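Caderno da oficina, 31 de maio de 2024
Draruteo, disco novo: mistura e prensagem

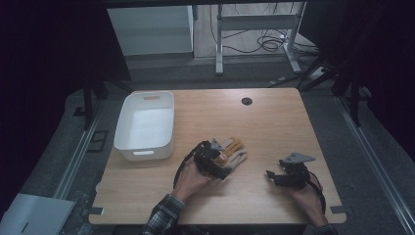

Faixa 2 ainda com o baixo a comer o bombo. Cortei nos 86 Hz, melhorou nas colunas grandes, nos auscultadores continua embrulhado. Ouvir outra vez amanha com ouvidos frescos.

Jhun Espiritu mandou as vozes de Mangubat. Tomada 13 é a boa, as outras têm sibilantes a mais. Falta o coro do refrão, prometeu para a semana. Não mexer no reverb até chegar.

Prensagem: orçamento da Stillex para 3.000 cópias, capa simples. Continuo a achar muito. Em abril falávamos de metade e vendia-se o resto nos concertos. Perguntar se fazem a encomenda em duas partes e quanto custa o encarte a uma cor.

Rotier: confirmaram a sala mas querem o alinhamento antes de imprimir o cartaz. A ordem que tenho é abrir com a instrumental e deixar a valsa para o fim. O Jhun quer o contrário. Decidir isto ja.

Pré-amp do canal esquerdo com ruído outra vez, só depois de uma hora ligado. Troquei o cabo, igual. Suspeito da válvula.

Por fazer:
exportar stems da 2
responder à Stillex
cordas novas p/ a acústica
cópia de segurança do disco externo, a última já é antiga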